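Why your living room sounds worse on calls than it did before you decorated, and what the furniture has to do with it. A thread on reverberation in small rooms, for people who don't want to buy foam.

Monday, January 11, 2021

1. What is being measured

Reverberation time is how long a sound takes to drop by a fixed amount after the source stops. The usual figure is written RT60. In a living room you rarely have the quiet for a full 60 dB drop, so you measure a smaller part of the decay and extend the line.

A long decay smears speech. Consonants are short and weak, vowels are long and strong, and the tail of one vowel sits on top of the next consonant. Turning up the volume raises both together and leaves the problem where it was.

2. My room

Flolstead, ground floor. Plaster walls, plaster ceiling, one large window, leather sofa, carpet. The last place, in Ovudstead, had bare boards and a fabric sofa and measured better than I expected, which is how I got interested.

Before anyone asks: I am measuring with Tomar on an old laptop and a cheap measurement microphone. It is good enough to compare one arrangement with another. I would not put the absolute figures in a report.

3. Absorption in one post

Every surface has an absorption coefficient. Zero means all of the sound energy comes back, one means none of it does. Multiply by area, add up all the surfaces, and you have the total absorption. Reverberation time goes up with room volume and down with total absorption.

The coefficient changes with frequency. A single number for a material hides most of what you need to know.

Porous materials work by friction. Air moves in and out of the fibres and loses energy as heat. Where the air can't get in, very little happens, so the cover matters as well as the filling.

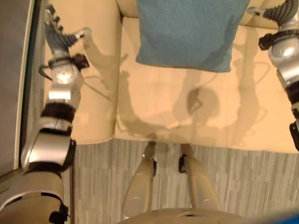

4. Leather against fabric

Leather is close to airtight. At high frequencies it reflects a fair amount of what reaches it, and the padding behind never gets the chance to do much. At low frequencies the whole skin can move a little, and the padding damps that movement.

A fabric sofa with an open weave lets the sound through to the foam. The difference shows up mainly above 1,000 Hz, and that is where a lot of speech clarity lives.

I am not telling anyone to replace a sofa. It is a large object with plenty of padding and a shape that scatters sound, and the room is better with it than without it whatever the cover is.

5. Cushions

A scatter cushion has a small area. One of them on its own will not show up in a measurement made with my equipment. Several, spread out, might.

Position does more than number. A cushion flat against a backrest has one face working. Stood away from the sofa it has two, and the edges add a bit more.

Filling: polyester fibre and feather are both fine. Closed-cell foam is poor for this purpose because the cells are sealed. If you can blow through the cover and feel air on the other side, the cover is doing its job.

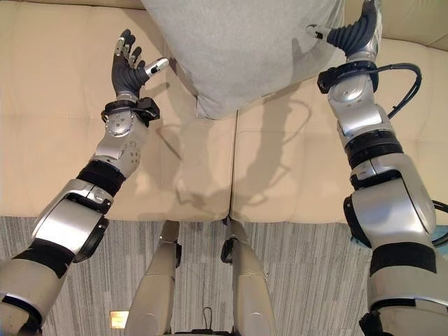

Light grey cushion, beige leather sofa, grey striped carpet.

6. Carpet

Carpet is oversold. Thin carpet on a solid floor absorbs well at the top of the range and does almost nothing at the bottom. Lay a lot of it and you get a room that is dull and boomy together.

Underlay helps more than pile. A thick felt underlay moves the useful range downwards. Rubber underlay is nicer to walk on and does less for the sound.

Carpet is still worth having for one reason that doesn't show in the decay figure: it cuts down footsteps and chair noise at source.

7. Curtains

The heavy lined pair I have is from Văn. Hung flat against the glass they did very little. Moved out on a deeper bracket and gathered to twice the window width, they made the largest single change of anything I tried.

The gap is the reason. Air right against a hard wall hardly moves, so a thin absorber placed there has little to work on. Bring it forward and it sits where the air is moving.

The same applies to wall hangings. Put battens behind them.

8. Flutter

Clap once, standing between two bare parallel walls. If you hear a short buzz or zip after the clap, that is flutter echo. It can be bad in a room whose average decay looks perfectly reasonable.

You only need to treat one wall of the pair. A bookcase with books pushed in to different depths is a good choice. A picture behind glass is no use at all.

Floor and ceiling count as a pair too. In most homes the carpet deals with it.

9. A question I have been sent more than once 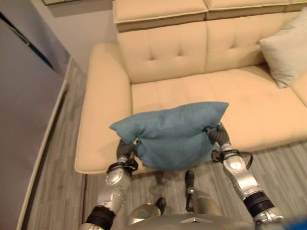

Does it matter whether the cushions are on the sofa or in a cupboard when I make a call?

A closed cupboard takes them out of the room as far as sound is concerned, so leave them out. The change will be small either way, and moving closer to the microphone will do more.

10. Distance

That last point deserves its own post. Halve the distance between your mouth and the microphone and the direct sound goes up by 6 dB. The reverberant sound stays where it was. No soft furnishing will give you that for nothing.

Past a certain distance the room is louder than you are. In a small hard room that distance is shorter than an arm's length. A laptop at the far side of a dining table is already well beyond it.

11. Low frequencies

Everything so far concerns the middle and the top. Bass in a small room is a separate subject. The wavelengths are comparable with the room itself. At 40 Hz a single wave is over eight metres long, and a cushion is of no interest to it.

What you get instead are standing waves, loud in some places and nearly absent in others. Move your chair before you spend money. The exact middle of the room is usually the worst seat.

Plasterboard on studs absorbs some bass by flexing. Solid masonry does not. Old houses with thick walls can be hard work for this reason.
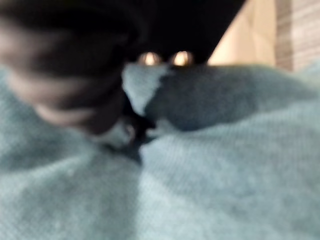 12. How to test your own room

Record with the room as it is. Use a balloon, or two pieces of wood brought together sharply. Hand claps vary too much from one to the next.

Take 3 recordings at each of several positions and average them. One recording in one position tells you about that position.

Change one thing. Record again from the same positions, with the same doors open or shut. Tape on the floor helps.

Write down who was in the room. A clothed adult absorbs a useful amount, and a visitor on the sofa will spoil a comparison between covers.

13. Order of work

Microphone closer. Curtains forward and fuller. Something uneven on one bare wall. Underlay, if the carpet is coming up anyway. Cushions and throws last.

Stop when speech is comfortable. A living room with too much absorption is tiring to talk in, and people start raising their voices without noticing.

14. Corrections

Post 3 gives the simple form of the relation, which assumes that sound arrives evenly from all directions. Furnished rooms don't behave like that, with soft stuff at floor level and bare plaster above. Expect the real decay to be longer than the sum suggests.

Replies about egg boxes will be left unanswered. Bookcase measurements to follow when the street is quiet enough to take them.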